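Warkstead Library Opens Its Seed Room, and the Shelves Are Already Moving

Gardeners in Warkstead have a new place to go this August, and what a place it is! The town library has turned the old periodicals room on the ground floor into a seed library, where anyone with a library card can take home packets of vegetable, herb and flower seed for free. No fines, no due dates. All the library asks is that growers let a few plants go to seed at the end of the season and bring some back.

The collection opened with 1,975 packets, nearly all of them saved by people who live within a short drive of town. There are runner beans that have been grown on the same street for generations, a squat yellow tomato that does well even in a cold June, and so many kinds of lettuce that they needed a drawer of their own. Each packet is labeled by hand with the name of the variety, the year it was saved and the part of town it came from. Plenty of them have extra notes squeezed in along the bottom ("slugs love it, plant double" is a favorite at the front desk).

The idea came from Fletidau, the next town up the valley, which started its own seed exchange 8 years ago in a hallway outside the town offices. It now lends from a proper room with its own entrance, and it sent 538 packets down the road to help Warkstead get going. Several of those are flowers that Warkstead gardeners had been asking for, including a dark red sweet pea and a tall white foxglove that fills in beautifully along a north wall.
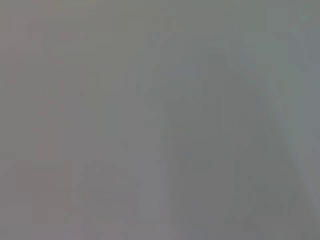 Members can take up to six packets a month, and fall is a fine time to start. Spinach, mustard greens and winter lettuce can all go in before the nights turn cold, and garlic will join the list in October, when the first bulbs have finished curing. For anyone who has never grown a thing, the library has put together a beginner's bundle with radishes, peas and calendula, plus a one-page guide that fits on the refrigerator door. Radishes sown now could be on the table in a month!

Saving seed is the part that makes new members nervous, so the library is running a free evening class on it. The first one, at 6:30 p.m., covers beans, peas and tomatoes, which are the easiest to save and the least likely to cross with whatever is growing over the fence. Squash comes later in the series, and for good reason: two kinds planted side by side can give you something very odd the next year. (Some of us think that sounds like fun.) The class has 39 seats, and sign-up is at the front desk or by phone.

Returned seed should be fully dry and in a paper envelope, with the variety and year written on the front. If you've lost track of the name, bring it anyway. There is a "mystery" drawer for just that, and it has been one of the busiest in the room since opening morning. Children in particular can't seem to walk past it.

The seed room keeps the same hours as the rest of the library, and cards are free to residents of both Warkstead and Fletidau. Donations of clean glass jars with tight lids are very welcome, and so are small paper envelopes. Tomato growers, please hold back a few of your best ripe ones for the class. The yellow ones especially!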